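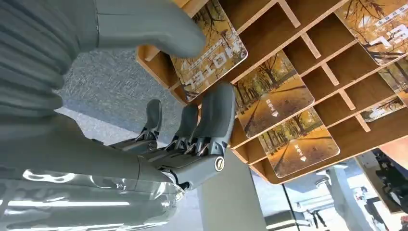

Natnael Teshome told me in the first interview that a press release sent to everyone is a press release sent to no one in particular, and that he'd take one phone call over a whole mailing list any day. I heard versions of that all through July, so I went back to our numbers to see if he was right.

4.2 Who answered, and why

We sent 400 pitches to local reporters and newsletter editors on behalf of two small clients, Stovitz and Barnar. Half were the standard release with a name pasted on top. The other half opened with a line or two about something the person had recently written (I wrote most of these myself, and my wrists still remember it). We got 231 replies in all, counting the polite refusals, and the personal notes did better with nearly every kind of outlet. The one exception was trade newsletters, where editors seemed perfectly happy with the plain version. I had expected the opposite!

Figure 6. Gray robotic gripper over a speckled carpet with yellow tape.
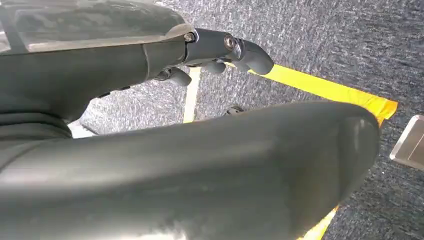

The follow-up calls were messier. I'd planned to phone everyone who hadn't written back within a week, but Barnar changed its launch date halfway through and I had to start my script over. So please read the Barnar call results with some care — the people I reached later were hearing a slightly different story. The Stovitz calls don't have that problem, and there the pattern looks a lot like the one for email. People who had already seen a personal note usually remembered it, or at least said they did.

I also kept a log of every message that went back and forth, 2790 of them by the end, and coded each one for tone. Coding tone is a judgment call, and I did it alone, so I wouldn't lean on it too hard. Still, the friendliest threads were mostly the ones where we'd offered something useful first, like a contact at another firm or a chart they could reprint. I come back to those threads in section 5, along with the Paisan campaign, where we tried offering the chart before making any pitch at all.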